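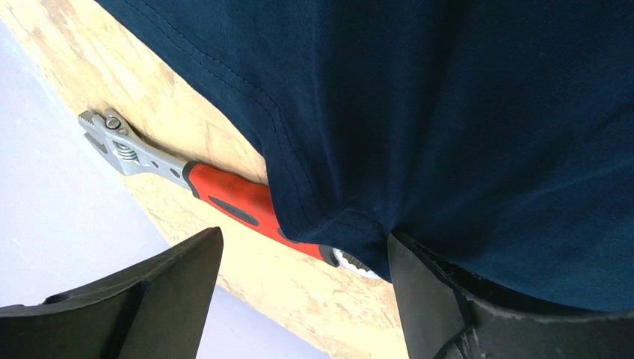 Navy garment and adjustable wrench on a wooden board.

VOSTON, February 16, 2022 — Wistarham Workwear will extend its garment repair service to all commercial accounts in April. The service covers coats, coveralls and work pants bought under a standard supply contract. It has run as a trial with one customer, the pump maker Andreadis, which sent in 598 garments.

Under the new terms, customers return worn items in the same bags used for laundry pickup. Each item is checked at the Voston plant for torn seams, failed zippers, missing snaps and worn pocket edges. Tool pockets are restitched with a heavier thread than the original. Items are sent back within 9 working days. Garments with damage to flame-resistant fabric are not repaired and are withdrawn from use.

"Most of the coats we withdrew in past years had one fault, usually at the pocket or the cuff," said Danai Mavromatis, head of product care. "The fabric itself still met the spec." 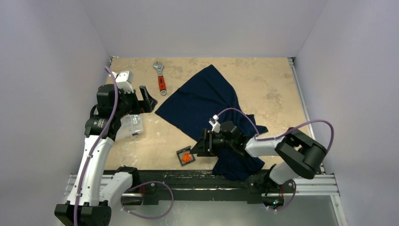 Two robot arms over a navy cloth and a wrench on a table

The repair price is fixed by fault type and is listed in the account schedule. Customers with fewer than 16 wearers may join through a regional dealer. The parts list now holds 2,031 entries, including snaps and zippers for the discontinued Hiletti line.

Existing contracts do not need to be reissued. Account holders will receive a one-page addendum before the start date. Questions on terms should be sent to Duygu Bozkurt, commercial accounts, at the Voston office.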